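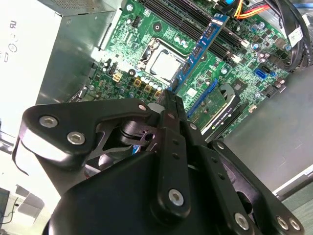
旧台式机送来之前，需要先做什么？

先把自己的资料备份到移动硬盘或另一台电脑，再退出各类账号。机箱外面的灰用干布擦一下就行，里面不用动。电源线请一起带来，显示器、键盘和鼠标可以留在家里。

你们收哪些机器？

Tanarel 维修点只做台式机的检测、清灰、加内存和换件，不收笔记本和一体机。品牌机和自己组装的都可以。机箱上锁的，请把钥匙带上。

多久清一次灰合适？

一般家庭一年一次。家里养猫狗，或者机箱直接放在地上的，半年看一次。判断方法很简单：关机后用手电照一下侧面的进风口，网眼上能看到成片的灰，就该清了。

自己能清吗？

能。关机，拔掉电源线，再按一下开机键放掉余电，然后拆侧板。用软毛刷和手动气吹，从上往下清。吹风扇时用手指按住扇叶，别让它空转。不要用家里的吸尘器伸进去吸，也不要用湿布碰主板。电源盒不要拆开。

主板上那些银色的小圆柱是什么？

多半是电容。正常的顶部是平的。顶部鼓起来，或者根部有褐色的渍，说明这块板该检测了。不要自己去撬。

加内存要注意什么？

先确认主板支持哪一代。DDR3 和 DDR4 的缺口位置不同，插不进去就是不对，不要硬按。只装一条时，插在主板说明书指定的那个槽里，各家编号不一样。装的时候先掰开卡扣，对准缺口，两端均匀用力，听到卡扣合上为止。有的主板只有一端的卡扣能活动，属于正常设计。

两条内存颜色不一样能混用吗？

颜色没有关系，那只是电路板或散热片的颜色。要看的是代数、容量和频率。频率不同的两条一般会按低的那条运行。混插后偶尔蓝屏的，先拔掉一条单独试。

加了内存以后开机没有画面，怎么办？

先断电，把内存取下来重新插一遍。金手指发暗的话，用干净的橡皮轻擦几下，把碎屑清掉再装。还是不亮，就换一个槽。仍然不行，装回原来那条，能开机说明问题多半在新内存上。

处理器要不要拆下来看看？

没有必要就不拆。换硅脂只需要取下散热器，处理器留在插座里，金属压架和拉杆都不用松开。旧硅脂用无绒布蘸少量异丙醇擦掉，等干透再涂新的，黄豆大小一点就够。有些插座的针脚在主板这一侧，碰弯了很难修。

收费怎么算？

检测费20元，决定维修的话从总价里扣。清灰加换硅脂按机箱大小报价，配件另算。报价以后不想修，付检测费就可以取走。

要等多久？

清灰和加内存通常当天能取。需要订配件的，到货后会发短信。早上8点开门，赶时间的请上午送来。

换下来的旧件怎么处理？

默认装袋还给您。不想要的请在单子上勾选，我们送去回收。硬盘一律退还，店里不留。

修过的机器有保修吗？

我们换的配件按配件商的期限保。同一个故障在取机后一个月内再出现，免检测费。进水和自行拆改过的不在此列。取机单请留着，上面有编号，查记录用得到，例如724号单就报724。

对报价有疑问找谁？

找前台的 Rosario Marino，报单号即可。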